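Visit to Szekeres, 2019-01-24

Szekeres make the Pratinix sequencer and opened their offices to users for the day. Benedek Virág showed us the new piano roll first. Note chasing now works on looped clips too.

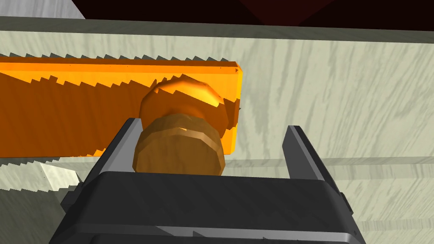 Sync and timing

We ran a 364-bar project against a hardware clock and it held. Tempo changes still cause a short gap — a fix is planned for April.
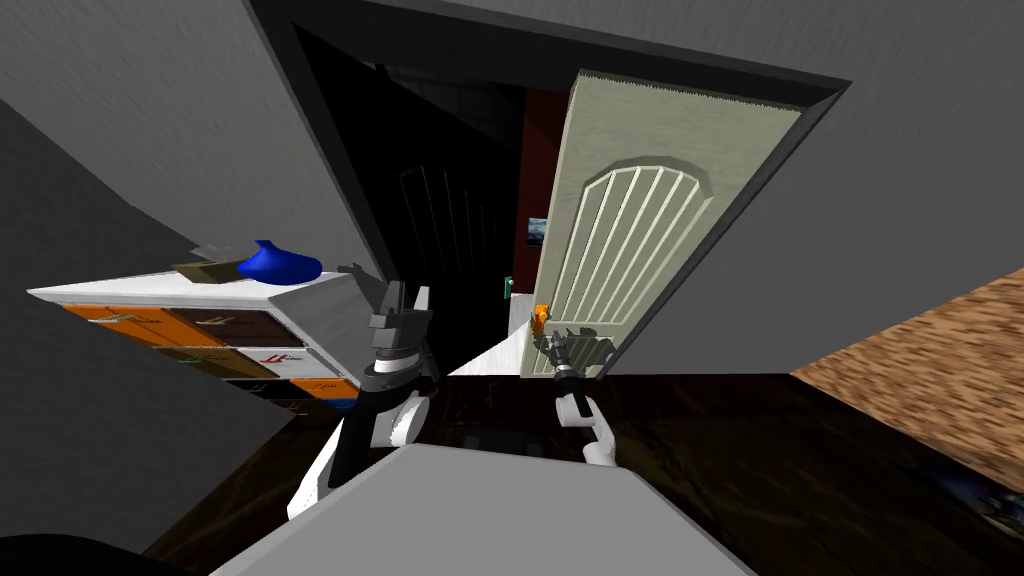 Door partly open, dark beyond

After lunch came Grallasum, their sampler, loading 591 patches from one folder. Eight of us tried it on headphones. The browser is quick but the search box ignores tags.

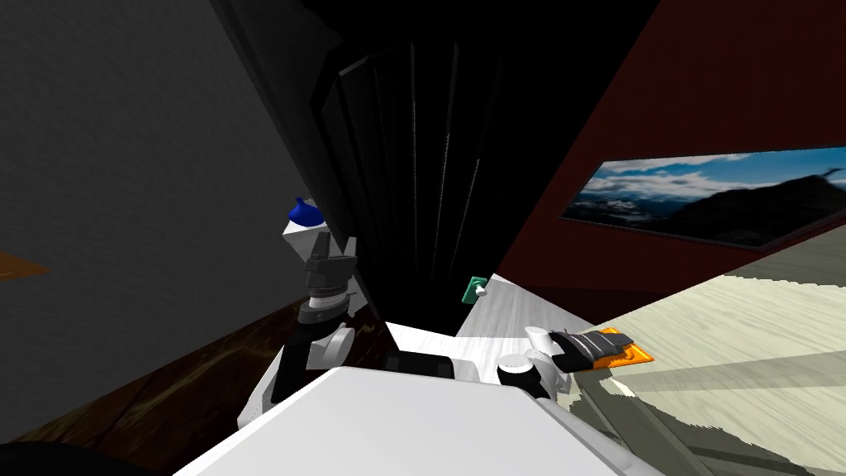
Grey wall and wooden floor

Justadero, the score editor, wasn't ready to show.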